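June, bench notes, 2 p.m.

Second coat on the Hedegaard sample boards. Thinned the batch 12 percent this time and it leveled better, though the end grain still drinks it. Board 8 has a run along the lower edge, so sand that one back before coat three.

Valdemar Ketilsson asked whether the Tullgate order can use the same mix. Told him to wait for the rub test – 40 strokes, dry cloth, then damp. Ticket is 2877 if anyone needs to look it up.

Left to do: relabel the Orkgate tins, order more strainers, ask Rorno about the matte version.

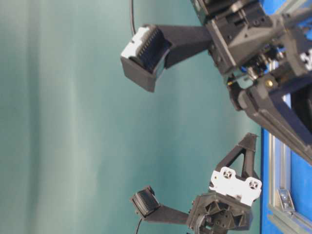

Teal-green backdrop, bright blue panel at right.

Lids on tight tonight. The last tin skinned over.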